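Let the Side Characters Have an Episode

2019-09-20
By Ludmila Dvořáček

I love a nothing episode. You know the kind I mean. The big fight is three weeks off, the villain is presumably at home doing his laundry, and for twenty-odd minutes the show follows the guy who runs the noodle cart while he tries to get his stove fixed. People online will call it filler and tell you which number to skip. I have stopped speaking politely to those lists!

What set me off this time was a rewatch of Zirnar, which I finished on Sunday night with a bowl of cold rice and far too many feelings. If you haven't seen it, it's a 13-episode fantasy comedy about a dragon tax office, and it is much better than that sounds (or exactly as good as that sounds, if you're like me). The lead is Sakis, a junior collector who is afraid of heights and has to visit mountain caves for a living. Sakis is great. Everybody loves Sakis, and the figure on my desk should tell you where I stand.

But episode eight isn't about Sakis. Episode eight belongs to Kopecký, the elderly clerk at the back of the office who up to that point has had maybe four lines, all of them "Stamp it again." We follow him home. He buys a turnip. He argues with his landlord about a window. He sits down to write a letter to his daughter and gets as far as the weather, and then the kettle boils and he gets up, and when he comes back he folds the paper and puts it in a drawer with a lot of other folded papers. Cut to the ending song.

When it first aired, the forum thread I was reading ran to 94 pages, and I would say most of those pages were complaints. Where's the dragon? Why are we watching an old man shop? One person wrote a very long post proving that you could drop the episode and lose no plot at all, and he was right, in the sense that nobody casts a spell or finds a map in it.

Then comes episode twelve. The office is burning, everyone is running for the stairs, and Kopecký goes back in. The show doesn't explain a thing. It doesn't flash back to the drawer or play the sad piano. He says "One moment," and turns around, and if you watched episode eight you know precisely what he has gone back for, and I was crying so hard I had to pause it. If you skipped episode eight on the advice of a list, you saw an old man be a bit silly during a fire.

So that's my case, really. A quiet episode puts something in your pocket, and you carry it around without knowing it's there. I don't think a show can get that any other way. You can give a character a tragic monologue in the middle of a battle (and plenty do, with the enemy waiting nicely for it to end), but it's never going to hit like a turnip.

I know the other side of this. I grew up on long shows too, and I remember when a series would catch up with its comic and then spend an entire winter in a hot spring. There were bad ones. There was a cooking contest in something I won't name that went on so long I changed schools in the middle of it. When people use the word filler with a curl of the lip, they are remembering those winters, and fair enough. Recycled footage and a villain of the week with a funny hat is not what I'm asking for.

What bugs me is that the word has spread to cover anything where the plot holds still. Shows have gotten shorter, too. Most of what I watch now gets one season and a crossed-finger hope of another, and when you only have a dozen or so slots, I understand the fear of spending one on a clerk. The writers of Zirnar must have had that fear! They had a whole dragon war to get through, and they gave up a full episode anyway, and it's the one I'll remember when I've forgotten who won. 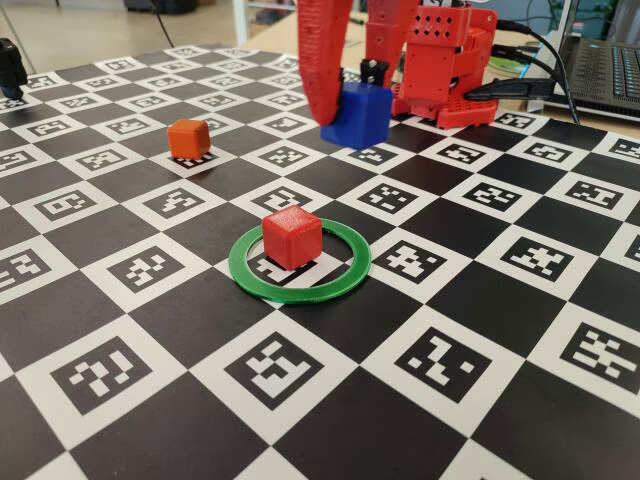
Compare it with Dimik, which ran the same season and had a much bigger following. I enjoyed Dimik a lot. It's the space one, where a colony ship has been drifting for 3000 years and wakes up its crew in the year 3054 of its own calendar (don't ask me about the leftover 54, the fan wiki has a war going over it). It's gorgeous and it moves like a train. Every episode ends on a cliff. And by the finale, when the pilot and the doctor say goodbye through the glass, I noticed that I couldn't have told you one thing either of them liked to eat. I was sad the way you're sad at a trailer. The music was doing most of the work, and I let it, and by Monday it was gone.

Give me one episode where the doctor has a day off. Let her lose a sock. Let the pilot be terrible at cards and sulk about it. I would trade two of those space battles for it, and I loved those space battles, I have one of them as my desktop background.

There's a second season of Dimik coming in December, and the early word from people who read the comic is that it opens with a slow stretch on a farming deck, where nothing explodes for ages. The grumbling has started. Somebody has posted a skip guide for a season that hasn't aired yet, which takes a kind of dedication I have to admire a little. Please ignore it. Watch the farming deck. Watch whoever it is pull up their space carrots, and look at how they do it, and don't check how many minutes are left.

And if you have never seen Zirnar, start this weekend, in order, all of them. When you get to the turnip, write to me. I want to hear about it, even if you hated it, though I'm going to argue with you if you did.

Contact | © 2019 Ludmila Dvořáček | Back to top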